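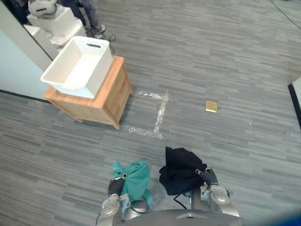 編み目調バスケットと小型ナイトテーブルの併用レビュー:Grimetti、Mekstead、ほか寝具二点

評価の対象と条件

寝室で脱いだ衣類を一時的に受ける容器として、Grimettiの白いプラスチック製バスケットを導入した。置き場所は同時期に購入したMekstead製の木製ナイトテーブルの天板上である。本稿ではこの二点を主な対象とし、同じ部屋で使っているJutierの枕カバーとKamathのベッドスカートを補足として扱う。いずれも自費購入品で、使用開始は7月、評価は毎日の使用に基づく。

想定した用途は次のとおりである。就寝前に脱いだ上着や、翌日もう一度着る予定の衣類をバスケットに入れる。朝、ベッドの上に中身を出して、洗うものと着るものに分ける。洗うものはバスケットに戻して洗濯機まで運ぶ。したがって容器に求める条件は、片手で持てること、通気があること、天板に載せても落ちないことの順になる。容量は大きくなくてよい。

バスケット本体(Grimetti)

購入価格は2,117円。蓋はなく、上面が全開になる。側面には織ったような模様の小穴が並び、縁に長方形の持ち手穴が抜いてある。

成形の状態から述べる。側面の穴の内側にバリはほとんどない。指の腹でなぞって引っかかりを感じたのは底に近い角の一か所で、目の細かい紙やすりで軽く当てたら消えた。ニットを入れて引き抜く動作を繰り返しても、糸が出ることはなかった。薄いストッキングでは試していない。穴の縁に丸みがついているが、半径は小さく、極端に繊細な生地を直接入れるのは避けたほうがよいと思う。

持ち手穴は、指四本を通して上から縁を握り込む形になる。縁の断面は下向きに折り返してあり、掌に当たる側は滑らかである。空の状態、あるいは衣類数点が入った状態なら片手で問題なく持てる。濡れたタオルを詰めて片手で持つと、持ち手側の縁がたわみ、反対側の縁が内側に寄る。塑性変形は残らないが、たわみは気になる程度に大きい。重いものは底に手を添えて運ぶ前提の剛性と考えるべきである。

通気については期待どおりだった。夕方に着たシャツを丸めて入れておいた場合でも、朝にこもった匂いはない。以前使っていた布製の袋では、同じ条件で湿り気が残ることがあった。側面が穴で抜けている構造の効果は大きい。一方、穴があるぶん埃も入る。内側の底の隅に綿埃がたまるため、週に一度は逆さにして払う必要がある。

洗浄は容易である。浴室で中性洗剤とスポンジを使い、穴の列に沿って縦方向にこすってから横方向に流す。模様の凹部に洗剤が残りやすいので、すすぎは長めに取る。乾燥は伏せて置くと早い。

白色の成形品で心配になる黄変は、現時点では認められない。部屋は直射日光が入らないため、窓辺に置く場合の参考にはならない。

色移りについては一度失敗した。濃色のデニムを湿ったまま入れ、一晩置いたところ、底の穴の周囲に薄い青みが移った。重曹を溶いた湯で大半は落ちたが、穴の縁にわずかに残っている。材質の欠点というより使い方の問題であり、濃色の衣類は乾いた状態で入れることを勧める。

ナイトテーブルとの寸法関係(Mekstead)

Meksteadのナイトテーブルは明るいオーク調の仕上げで、前面は飾りのない平らな板である。脚が短く、床との間に少しだけ隙間がある。単体としての印象は良い。天板の角は立っているが、面取りが均一に入っており、触れて痛いことはない。組み立ては付属の六角レンチだけで足りた。ただし説明書の図が小さく、左右の側板の見分けがつきにくい。ダボ穴の位置を先に照合してから締めると手戻りがない。

耐荷重は取扱説明書に15kgと記載がある。バスケットに衣類を入れて載せる用途では余裕があり、たわみや軋みは出ていない。

問題は天板の面積である。バスケットを載せると、片側がわずかに天板からはみ出す。底面の大部分は天板に乗っているため静止状態で傾くことはないが、はみ出した側に重い衣類が偏ると、持ち手に触れたときに動く。筆者の場合、はみ出す方向を人の通らない側に向けることで実用上の不都合をなくした。通路側に出すと、袖や腰が引っかかる。

底面と天板の摩擦も小さい。天板が滑らかなため、片手で衣類を引き抜くとバスケットごと手前に寄ってくる。薄い滑り止めシートを底の寸法より小さく切って敷いたところ、ほぼ解消した。シートは天板の塗装に長期間密着させると跡が残るおそれがあるので、月に一度は剥がして位置を変えている。

床が毛足の短いカーペットの場合、短い脚は安定に寄与する。ぐらつきは組み立て直後から感じられない。一方、隙間が低いため掃除機のヘッドは入らず、脚の周囲の埃は本体をずらして取ることになる。本体は一人で持ち上げられる重さであり、負担は小さい。毛の沈み込みの跡は、蒸気を軽く当ててからブラシで起こすと目立たなくなる。

ベッド上での仕分け

朝の仕分けは、上掛けを平らに広げてからその上で行う。作業台として見た場合、白い上掛けには利点がある。濃い色の衣類の糸くずや、取れかけたボタンが見つけやすい。床に直接置くより腰への負担も少ない。

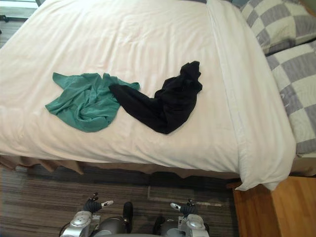 上掛けの中央付近に置いた青緑と黒の衣類。枕カバーはJutierの格子柄。

丸まった衣類は、広げる前に重なりを分ける。薄手の生地は上に重なったものの端をつまんで横に引くと、ねじれが強くなって皺が増える。上のものを一度真上に持ち上げ、下のものから離した後で広げるほうが早い。長い袖や裾のあるものは、細い側ではなく太い側、つまり肩や腰のあたりを先に見つけて持つ。重みで残りの部分が下がり、ねじれが自然に戻る。

仕分けの判定は三つに分けている。洗うもの、もう一度着るもの、補修が必要なものである。洗うものだけをバスケットに戻し、もう一度着るものは畳んで枕と反対側に寄せる。補修の必要なものは別の袋に移す。バスケットに三種類が混在すると、次の日の判定をやり直すことになるため、朝のうちに中身を一種類にしておくのが要点になる。

この運用で見ると、Grimettiの全開の開口は使いやすい。中身を出すときは持ち手穴を上にして傾け、反対側の縁をベッドの端に当てればそのまま滑り出る。縁が丸いので寝具の生地を傷めたことはない。側面の模様に衣類が引っかかって残ることもない。蓋付きの製品と比べると見た目の整理感では劣るが、一日に何度も開閉する容器では蓋の手間のほうが上回る。

枕カバー(Jutier)

柄は薄い灰紫と白に近い色の大きな格子である。購入価格は一枚3,000円近く、枕カバーとしては安くない。格子の一辺が大きいため、枕を縦に置いても横に置いても柄の方向が気にならない。

生地は目が詰まっており、やや張りがある。洗濯初回の縮みは小さく、手持ちの枕にはその後も無理なく入る。開口部は封筒式で、ファスナーやボタンはない。折り返しの深さは十分で、就寝中に枕が出てきたことはない。縫い目は角の部分だけ二度縫いになっている。裏返して確認したところ、糸の始末が一か所だけ長く残っていたので切った。

欠点は乾燥後の皺である。張りのある生地のため、脱水後すぐに振って干さないと、折り返しの縁に深い折れ目が残る。アイロンは中温で、裏から当てる。表から強く当てると、濃いほうの格子にわずかな光沢が出る。

汚れの目立ち方は格子の色によって異なる。灰紫の部分は皮脂の黄ばみがほとんど目に入らず、明るい部分では早く気づく。洗う時期を判断するには明るい部分を見ればよい。

シーツ類の端の処理

仕分けが終わると、乱れた寝具の端を整える。

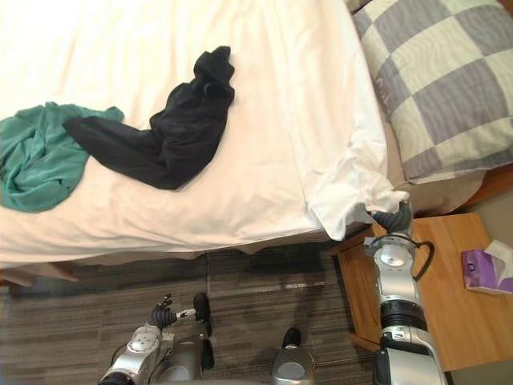
住まいの道具評 86ページ

布の角は、一点だけを強くつまむと放射状に皺が寄る。生地に余裕がある場合はそれでも整うが、余裕のない場合は反対側の角が浮く。手順としては、まず頭側の角を決め、長辺に沿って手の甲を滑らせて空気を抜き、それから足元側の角を持ち上げて位置を直す。つまむのは位置を変えるときだけにとどめ、仕上げは面で押さえる。

衣類を載せたまま角を引くと、衣類の重みで生地の中央が動かず、端だけが伸びる。軽いもの一、二点なら影響は小さいが、仕上がりを気にするなら先に下ろすほうがよい。筆者は急いでいる朝には載せたまま角を直し、あとで中央を手で均している。見た目の差は、枕側から見るとほとんどわからない。横からだと縁のたるみとして残る。

端の垂れの量は、左右で揃えることを優先する。前の縁が床のすぐ上まで下がる大きさの上掛けでは、少しの偏りでも片側が床に触れる。掃除の際にはあらかじめ上に折り上げておく。

ベッドスカート(Kamath)

ベージュのスカートで、マットレスと床の間を隠す。生地は薄く、自重で落ちる襞は均一にならない。襞の幅を揃えたい場合は、取り付け後に霧吹きで軽く湿らせ、手で癖をつけてから乾かす必要がある。筆者はそこまではしていない。上掛けの縁が上にかかるため、見える範囲は狭く、不揃いでも用は足りる。

固定は裏側の平らな布をマットレスの下に敷く方式である。取り付けには二人いたほうが楽だが、マットレスの片側を上げて半分ずつ敷けば一人でもできる。敷いた後のずれは小さい。ただし、シーツの角を強く引く動作を続けると、裏布が少しずつ持っていかれる。月に一度の位置直しが要る。

洗濯表示はネット使用、弱水流である。表示どおりに洗って、色落ちや縮みは認められなかった。乾燥機は使えない。面積があるため干す場所を取る点は、購入前に検討しておくべきである。

価格は季節の値引き時のもので、通常時の額を確認していないため記載を控える。

バスケットの置き場所に関する比較

ナイトテーブル上のほか、床置きと棚置きを一定期間ずつ試した。

床置きは最も安定する。はみ出しも滑りも起こらない。欠点は、衣類を取るたびに腰を曲げることと、掃除のたびに移動が要ることである。カーペットの上では底の跡がつく。また、底面側の穴から繊維くずが入り、内側の清掃頻度が上がった。

棚置きは、目線より下の段であれば使える。上の段では開口が見えず、手探りになる。持ち手穴は前後どちらを向けても握れるが、棚の奥行きが浅いと引き出す際に縁が上の棚板に当たることがある。 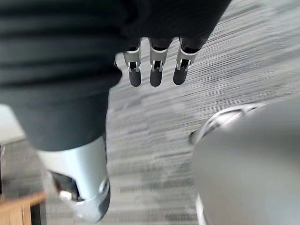 結局、ナイトテーブル上に戻した。高さが腰に近く、立ったままでも、ベッドに腰かけた状態でも手が届く。夜間、照明を落とした後に衣類を入れる場合も、白色のため位置がわかりやすい。はみ出しと滑りは先に述べた方法で処理できており、追加の不具合は出ていない。

ただし、天板をバスケットで占有することになるため、眼鏡や水の入ったコップは置けない。ナイトテーブルを本来の用途で使う人には向かない配置である。筆者は枕元の小物を壁側の棚に移した。これができない部屋では、床置きを選ぶほうが無難だろう。

耐久性について

バスケットは毎日持ち運んで使い、縁や持ち手穴の周囲に白化や亀裂は出ていない。一度、衣類が入った状態で腰の高さから落とした。カーペットの上であったこともあり、外観に変化はなかった。硬い床での落下は試していない。

ナイトテーブルは、天板に浅い擦り傷が二本ついた。滑り止めシートを敷く前に、バスケットを引きずって動かしたときのものと思われる。明るい色の仕上げなので、正面からでは判別しにくく、斜めから光を当てると見える。前面の板に傷はない。短い脚の接地面には、フェルト等は付属しない。フローリングで使う場合は別途用意することになる。

枕カバーは毛玉がわずかに出始めた。顔の当たる中央ではなく、折り返しの内側である。中材のカバーとの擦れが原因とみている。使用感への影響はない。

改善を望む点

バスケットには、底の四隅に小さなゴム足がほしい。滑りの問題はそれで解決する。価格が多少上がっても受け入れられる。

ナイトテーブルについては、説明書の図の拡大と、左右の側板への刻印を求めたい。組み立てを間違えた場合、ダボを抜く際に木部を傷めるおそれがある。

枕カバーは、折り返しの縁にもう一本縫い目を入れれば、洗濯後の形がもっと安定するはずである。

ベッドスカートは、裏布の角に紐かゴムがあれば位置直しの頻度が減る。手持ちの平ゴムを縫い付ける方法もあるが、薄い生地なので当て布が要る。

評価

Grimetti バスケット:良。用途を衣類の一時置きに限れば価格に見合う。濡れたものを運ぶ容器としては剛性が不足する。

Mekstead ナイトテーブル:良。安定と仕上げは十分。大きめの容器を載せる場合は、購入前に底面の寸法を測ること。

Jutier 枕カバー:可。柄と生地は良いが、皺の扱いに手間がかかる。

Kamath ベッドスカート:可。隠す機能は果たしている。襞の均一さは期待しないほうがよい。

買い足しの予定があるのはバスケットだけで、同じものを脱衣所用にもう一つ注文した。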